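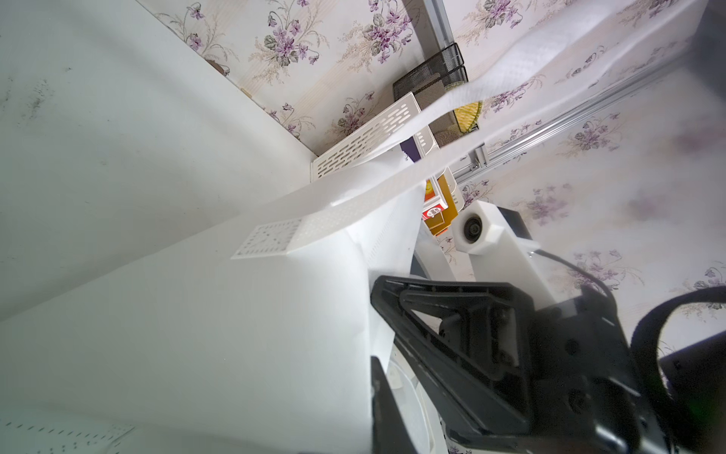
The mesh basket up near the rails, slotted shelf below.

I have been meaning to write about bags and baskets since December, when my sister-in-law came to stay and asked me where I kept the shopping bags. I opened the cupboard beside the stove to show her and they came down on both our feet. There were eighteen of them (she made me count) and I could not have told you where more than a couple had come from.

So this has been the winter of getting things up off the counter and out of that cupboard. I started with hanging storage, mostly because I have no drawers to speak of and I'm too stubborn to buy a dresser for placemats. Mesh is what I like best. I can see what I own, the dust falls through, and if I put something away in the wrong spot I notice it by lunchtime. Slotted shelves are my second choice, good for packets and small boxes, though the little ones do like to slide to the end and hide there. I have lost the same box of tea twice that way.

My friend Rowena Agbayani, who has far more patience than I do, spent a whole Thursday morning with me going through what to hang and what to give away. We had coffee and the last of the almond cake from Brzozowska, and we argued for almost 30 minutes over whether cups belong in a basket at all. She says they tip over and roll about and you end up washing them again before you use them. I say they're fine if you don't fuss. 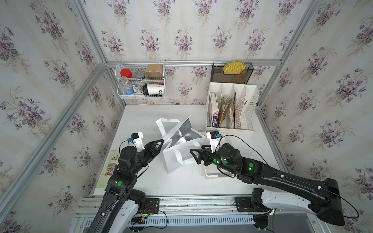

Shopping bags deserve more respect than I used to give them. I had been folding mine flat and jamming them in sideways, which is hard on the handles, and then wondering why I could never find a decent one on my way out the door to Allemstead for the market. These days I keep only the ones that earn their hook. The sort with a silvery lining, like the white one standing open on the table, is the sort I reach for first when there's butter or fish on the list, and I like a pair of loop handles I can get my whole hand through. Before it goes back on the hook I stand each bag up and open it wide to check the bottom, a habit I picked up after an unfortunate business with a peach.

Woven things go in the black mesh organizer, placemats and trays together, standing on edge. I used to stack them flat under the fruit bowl and they picked up every crumb in the house! Rowena thinks I should hang the trays separately, and she may be right, but I've only got the two hooks left and I'm saving those for the aprons. I still have the cupboard by the stove to wipe out, and I've promised myself I'll do it before she comes by again for her cake tin.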